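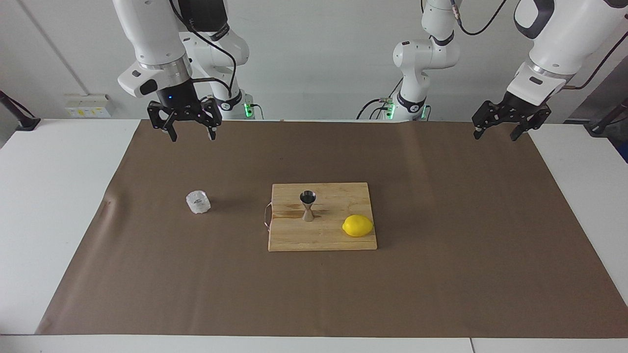
Reshma Modise asked, after reading the last report, whether the board trials could be finished before the January order or whether the bar stations would open with untested stock. The boards will be finished. The small cups will not, and the order for those should be held.

Progress report, Firnex bar station supplies
Date: Sat 6 December

1. Work covered
The period went to the garnish station: cutting board, measure, lemon and paper table cover. The Van der Merwe boards arrived on schedule, 12 in the first lot, and were put into use the same week. The Rustness measures came two days later with one carton damaged in transit. The supplier has accepted the claim.

2. Cutting boards
Staining is the main finding. Citrus juice marks the untreated wood early, and the marks do not lift fully with a wipe. Oiling before first use slows this down. Two coats held up better than one, and a third made no difference we could measure. The glue lines are sound on all boards. The wire handle is useful for hanging but takes up room at the short edge, so the station layout has been changed to leave clearance on that side.

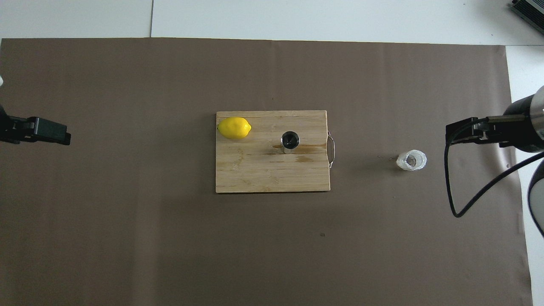
Figure 1. Garnish station: bamboo board with staining, lemon, and steel cup on the board; small plastic cup on the paper.

3. Table cover
Brown paper was chosen over cloth on cost and on changeover time. The present weight of paper lies flat and does not tear when a board is dragged over it. It does show every drip – acceptable for training use, less so for front of house. Nultetti has quoted for a coated grade. Samples are expected in January.

4. Small cups
Still open. The thin plastic type deforms when gripped near the rim. A stiffer cup has been requested from two suppliers, and one has replied.

5. Spending
The approved budget for the period was 3000. Boards, oil and paper came to over 300 below plan, mostly because the second paper delivery was moved to next quarter. We ask that the balance be carried forward to the cup trials.

6. Next period
– Complete the oiled board trial and issue the care sheet.
– Test the coated paper against the current grade.
– Select a cup and confirm the price.
– Revise the station drawing to show handle clearance.

The care sheet is in draft. Comments on the oiling interval are needed before it goes to print.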